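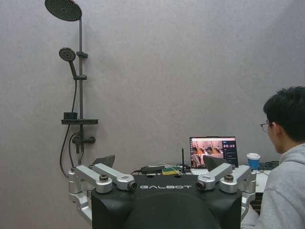

Kirncombe has a bathroom shop again, and I've been in twice already, which is going some for a woman who only needs a new shower and had promised herself she'd wait until after Christmas.

Rusu opened its doors in June in the old carpet place at the bottom of Station Road. Those of you who've been here as long as I have will remember what a gloomy hole that was, with the rolls stacked up against the windows and that smell of underlay. You wouldn't know it now. The windows have been cleared, the front's been painted and the floor inside is properly level for the first time in my memory (I turned my ankle on the old step in there once, and I still have opinions about it).

Behind it all is Inese Petrauskas, who had the smaller Rusu shop over in Podcombe until the lease ran out in the spring. She told me she'd had her eye on Kirncombe for ages. "Half my customers were driving over from here anyway," she said, "and then grumbling to me about the parking." The Podcombe shop has closed for good, so if you've got anything on order from there, it's all been moved across and you collect it from Station Road. Bring your paperwork, she says, or at least remember what name you gave.

The thing everybody seems to be talking about, at any rate in the queue at the baker's, is the black shower. If you've only ever had chrome, as I have, it does stop you. It's called the Skumholm, and it's a whole set in matt black against a plain grey wall: a great big round shower head at the top, a smaller round one you can take in your hand, a hose looping down beside the pipe, and a neat little shelf sticking out just where you'd want to put the shampoo. The knobs are at either end of the valve, so there's none of that fiddling about with one lever that goes from arctic to lobster if you so much as breathe on it. I've got one of those levers at home and I can't stand it!

It's 570 pounds for the set, which doesn't include fitting. I gulped a bit. Inese did point out that she was selling it at 600 in Podcombe and has brought it down for the opening, and that the price will hold until the end of the summer. Fitting is separate and depends what's behind your tiles. If you've got the sort of wall I've got, where every job begins with a plumber sucking his teeth, I'd get somebody to come and look before you hand over any money. The shop will send a person out to measure up and there's no charge for that within Kirncombe. Podcombe is free as well, for old times' sake, and anyone further out should ring and ask.

I asked the question I expect a lot of you would ask, which is whether black shows the limescale. Our water here is dreadful. My kettle looks like a cave. Inese didn't try to pretend otherwise, and I liked her for it. She said yes, it will show white marks if you let the water dry on it, same as chrome shows them, only on black you notice from the doorway. Her advice is a soft cloth over the pipe and the valve after the last person's been in, and nothing gritty, ever. No scouring cream and no green scratchy pads. With the big overhead head you rub your thumb over the nozzles now and then before they've had a chance to clog up. She was very firm about vinegar too. People swear by it, she says, and then they come in asking why the finish has gone patchy.

My neighbour thinks black in a bathroom is a fad and that we'll all be ripping it out in ten years, the way we all ripped out the avocado suites. She may be right. I had an avocado suite and I was rather fond of it, so perhaps I'm not the one to ask. Against the grey, though, it does look smart, and it isn't shiny, so you don't get your own reflection coming back at you bent out of shape first thing in the morning.

If black isn't for you, there's plenty of the ordinary sort. I saw white basins, taps of every kind, mirrors, and a whole wall of tiles you can borrow to take home. The tile loan is a lovely idea and I wish I'd had it when we did the downstairs loo, which was meant to be cream and came out the colour of a plaster. You sign for 3 tiles at a time and you can keep them a week. There's also a shelf of spares by the till, with hoses and washers and plugs and those chains for plugs, which I thought had died out. I bought a washer for 40p and was as pleased with it as if I'd bought the shower.

Older customers and anyone with a dodgy hip might like to know there are grab rails and low trays as well, round to the left past the baths, and a chair to sit down on while you think. Inese says she'd like to have more of that side of things in by the autumn. She'd be glad to hear what people have been having trouble getting hold of, so do tell her when you're in.

A few have asked me about parking. There's room for a couple of cars at the side, off the lane, but please don't block the gate of the house next door, as the owners have been very patient about it all. Otherwise it's the car park behind the library and a short walk back. The Podcombe bus stops nearly opposite.

The shop's open every day except Sunday, from nine until half past five, and it shuts for lunch at one, which I found out by standing outside it in the drizzle. On Saturday there's an open morning from ten o'clock with coffee, and some sort of pastry Inese makes herself. I had one on my second visit and they're very good, with a lot of cardamom. There's a draw as well: put your name in the box by the till and one person will win 1,000 pounds to spend in the shop. You don't have to buy anything to enter, but it's one slip each, please, and you have to be over eighteen.

I've put my slip in. If I win I'm having the Skumholm, shelf and all, and my neighbour can say what she likes. If I don't, I've told my husband we'll see how we feel in September, and he's gone off to look at what's behind the tiles.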